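겨울 지난 식탁과 작업대, 봄맞이로 손보는 요령

저희 집은 큰 테이블 하나로 밥도 먹고 다림질도 하고 가끔 납땜까지 하다 보니 상판이 성할 날이 없어요. 해마다 5월쯤 날이 풀리면 창문을 활짝 열어 놓고 한나절 손질을 하는데, 이웃들이 자꾸 물어보셔서 이참에 제가 하는 방식을 길게 적어 봅니다(말이 좀 많아도 이해해 주세요!).

우선 상판을 싹 비우고 마른 천으로 먼지부터 훔칩니다. 물걸레를 먼저 대면 고운 모래가 밀려다니면서 잔흠집을 내거든요. 부스러기는 부드러운 솔로 한쪽에 모으고, 모서리 틈은 헌 칫솔이면 충분합니다.
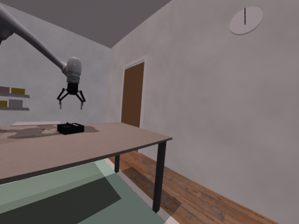

기름때는 미지근한 물에 중성세제를 조금 풀어서 닦는 게 제일 무난해요. 저는 물 300ml에 세제를 작은술로 2번 넣고, 천은 꼭 짜서 씁니다. 긴 테이블은 욕심내서 한 번에 다 적시지 마시고 반씩 나눠서 하세요. 사진에 나온 것처럼 길쭉한 상판이면 한쪽 끝에서 시작해 가운데까지 닦고 말린 다음, 반대편으로 돌아가서 똑같이 하면 팔도 덜 아프고 얼룩도 덜 남더라고요.

컵 자국은 종류에 따라 달리 다룹니다. 하얗게 뜬 자국은 습기가 원인인 경우가 많아서, 마른 면수건을 덮고 다리미를 가장 약한 온도로 잠깐씩만 대 봅니다. 눈에 안 띄는 구석에서 꼭 먼저 시험해 보세요. 저는 예전에 급한 마음에 가운데부터 했다가 무광 마감이 번들번들해져서, 그 자리에 지금도 화분을 올려 둡니다. 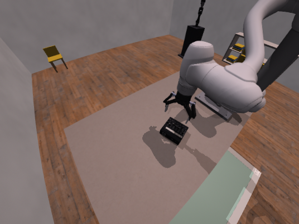

베이지색 상판은 은은해서 예쁘지만 커피 얼룩은 바로바로 닦아 주세요.

마감이 벗겨진 원목이라면 오일을 새로 먹일 차례입니다. 저는 Tustik 오일을 쓰는데 냄새가 순한 편이라 실내에서도 견딜 만했어요. 아주 얇게 바르고 17분쯤 뒀다가 남은 것을 깨끗한 천으로 닦아 냅니다. 두껍게 바르면 며칠이 지나도 끈적거려요. 아, 그리고 오일 묻은 천은 절대 뭉쳐서 휴지통에 넣지 마세요! 저절로 열이 나서 불이 붙을 수 있으니 물에 푹 적셔 뚜껑 있는 금속통에 담고, 버리는 방법은 제품 설명서와 동네 규정을 따르시면 됩니다.

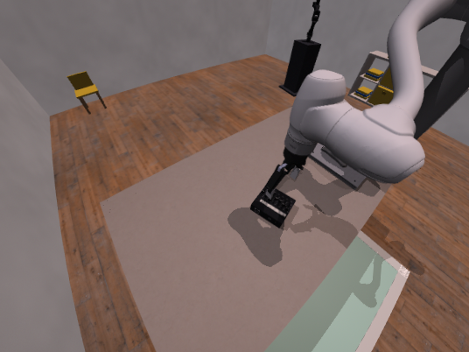
오일이 마르는 동안에는 다리 쪽을 봐 줍니다. 나사가 헐거우면 상판을 아무리 곱게 닦아도 밥 먹을 때마다 흔들려서 속상하지요. 육각 렌치로 네 귀퉁이를 조금씩 번갈아 조이고, 한 군데만 끝까지 조이지는 마세요. 바닥에 닿는 면에는 펠트 패드를 붙이는데, 저는 Lillico에서 나온 두툼한 것을 가위로 잘라 씁니다. 붙이기 전에 먼지를 닦아 내면 훨씬 오래가요. 그래도 한쪽이 뜨면 얇은 코르크 조각을 하나 더 덧대 보세요.

시계도 한 번 봐 주세요. 제 경우엔 오일이 속까지 굳는 데 96시간을 넘게 잡습니다. 그 전에는 뜨거운 냄비도, 젖은 행주도 올리지 않아요. 식구들이 못 참고 자꾸 뭘 올려놓으려고 해서 메모지를 써 붙여 둔답니다.
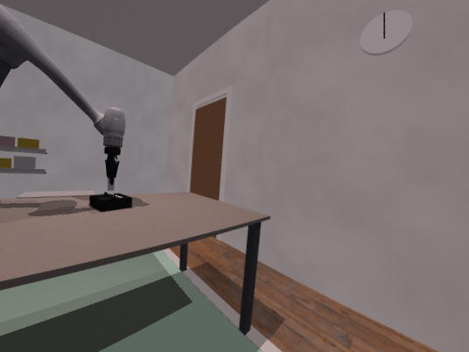
다 마르고 나면 평소 관리는 간단합니다. 저녁 설거지 끝나고 꼭 짠 행주로 한 번, 마른행주로 또 한 번 훔쳐 주면 돼요. 작업대로도 쓰신다면 고무 매트를 깔아 두시되, 매트 밑에 물기가 갇히지 않게 밤에는 걷어서 세워 두세요. 색이 진한 고무는 상판에 물이 들기도 하더라고요.

흠집이 남았을 때는 비슷한 색의 왁스 크레용을 문질러 채우고 안 쓰는 플라스틱 카드로 살살 긁어 평평하게 만듭니다. 색은 조금 연한 것부터 시작하세요. 진하게 메운 자리는 되돌리기가 참 번거롭습니다. 다음에는 의자 등받이 삐걱거리는 것 잡는 법을 적어 볼게요.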